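Borrado de pizarra blanca

El borrado de pizarra blanca es la retirada en seco de los trazos de rotulador de una superficie lisa no porosa (acero vitrificado, melamina o vidrio). Tarea corriente en aulas, talleres y oficinas. No confundir con la limpieza a fondo, que se hace con líquido - ver más abajo.

Fundamento

La tinta del rotulador de borrado en seco lleva pigmento, disolvente y un agente desmoldeante. Evaporado el disolvente, queda una película que apenas se agarra al tablero. El fieltro la arrastra y la retiene en parte; el resto, polvillo oscuro que cae al canto o se extiende por la superficie.

El borrador

Bloque de plástico o madera con una cara de fieltro. Los de plástico suelen ser huecos por arriba, con nervios moldeados que ahorran material y dan agarre. Colores vivos, para encontralos rápido. El fieltro negro disimula la suciedad, lo cual no siempre ayuda: se sigue usando cuando ya está saturado.

Técnica

Una mano abierta sujeta el tablero, la otra lleva el borrador. Útil sobre todo en tableros sueltos, que se mueven al frotar. Pulgar sobre el bloque o en su borde, los demás dedos alrededor. Presión media, pasadas solapadas.
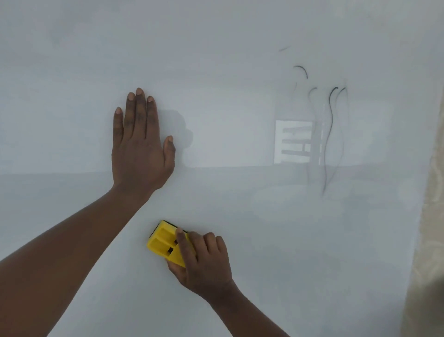
Restos y manchas

Velo gris: lo más habitual, residuo de borrados anteriores. Trazo fantasma: línea tenue que sobrevive a la primera pasada, típica de la tinta que lleva días puesta. Las curvas largas suelen quedar a tramos, un arco por aquí, un rabito por allá, y obligan a volver con el fieltro en otra dirección. Ferdinand Wallner, en su manual de mantenimiento para las aulas de Dumelden, recomienda repasar primero el trazo viejo con rotulador nuevo y borrar antes de que seque del todo.
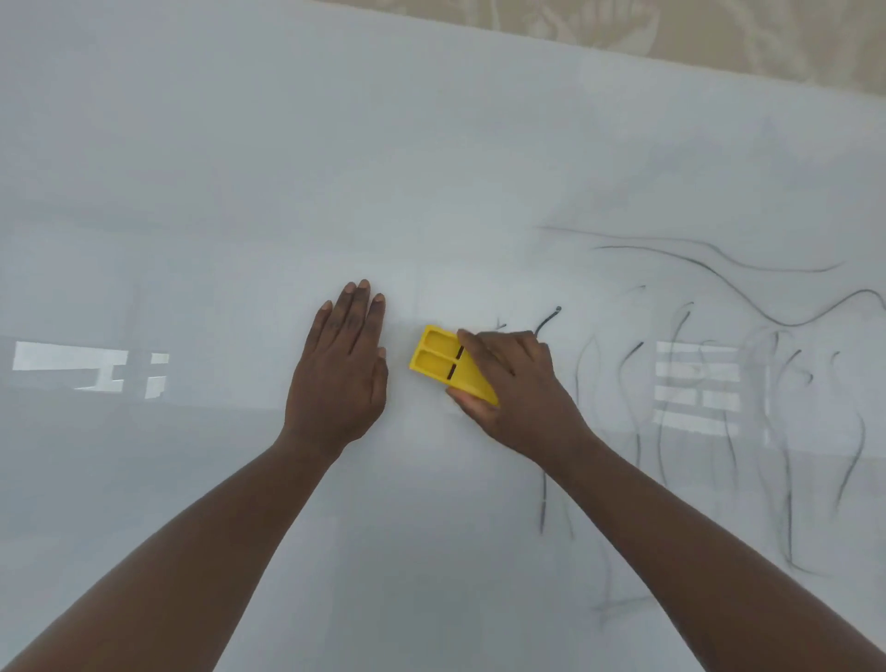
El mismo manual desaconseja el estropajo y los polvos abrasivos - rayan el brillo y la tinta se mete en la raya. Tampoco conviene el dedo, deja grasa.

Limpieza a fondo

Paño de microfibra y limpiador específico o alcohol isopropílico rebajado. Secar enseguida. En los talleres de dibujo de Jostomov se hace los sábados, cada 2 semanas; Aurelia Ruchti propone cambiar el fieltro a los 200 borrados, cifra orientatva que depende del tamaño del tablero.

Véase también

Rotulador de borrado en seco
Pizarra de tiza
Fieltro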